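**Stanetti students enter towel-folding robot in Drondar Challenge, and would like expectations kept low**

*For release Monday*

The robotics club at Stanetti College has entered this year's Drondar Student Challenge with a robot arm that folds towels. Readers who have been promised a robot housekeeper every few years since childhood should know before going any further that it folds small ones, slowly, on a table it has come to know quite well.

The Drondar rules ask each team to pick a household job and have a machine do it without help. Most entries in past years have come with a short film, cheerful music and a claim that the home will never be the same. The Stanetti team has been asked by its supervisor, Annelies Holzer, to leave out the music and the claim.

"I have judged student competitions and I have watched a lot of films where the cut comes just before the thing goes wrong," said Ms Holzer, who teaches engineering at the college. "So our rule is that a run counts if it was filmed from start to finish. If somebody touches the towel, it's a failed run. They didn't like that rule much in the first month."

Over the autumn term the club logged 3,552 attempts at a fold. The log is kept by the students and includes the bad ones. Under the challenge rules a team needs a success rate of 50 per cent to go through to the final round. Stanetti's entry form gives its rate as 70 per cent, for one kind of towel, laid out by hand beforehand. With towels taken straight from a heap the club has no figure to offer and hasn't put one on the form.

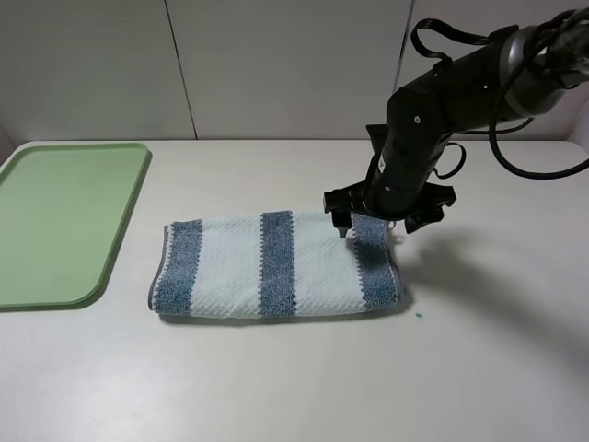
Cloth is an awkward thing to give a robot. A box stays the same shape when it is picked up, and a towel doesn't. The arm has to find a corner or an edge, get hold of one layer or several as required, and put it down somewhere useful. The students began with software that was described in its own notes as ready for general use. They spent 2 weeks finding out what that meant and have since rewritten most of the part that decides where to grip.

Annelore Brinkmann, a second-year student who leads the gripping work, doubts that the result will be turning up in anyone's airing cupboard.

"My gran asked when she could have one," she said. "I told her she'd be quicker doing it herself, and she'd have to buy the table as well. I've learnt a huge amount from it. I just don't think it's a product, and I get a bit tired of people telling us it is."

The college shares some of that caution. It has turned down a suggestion that the project be announced as a breakthrough, and it would ask editors not to use the word "revolution" in headlines. There are no plans to sell the system or form a company around it.

The team will take part in the regional round at the Tanasarn Centre in November. Runs will be held in front of the public, using towels supplied by the organisers, which the students have not been allowed to see. Ms Holzer regards this as the first proper test of the year and has declined to predict a result.

The full log, failures included, can be had on request from the club.

**Press contact:** Robotics Club, Stanetti College, Sitarberg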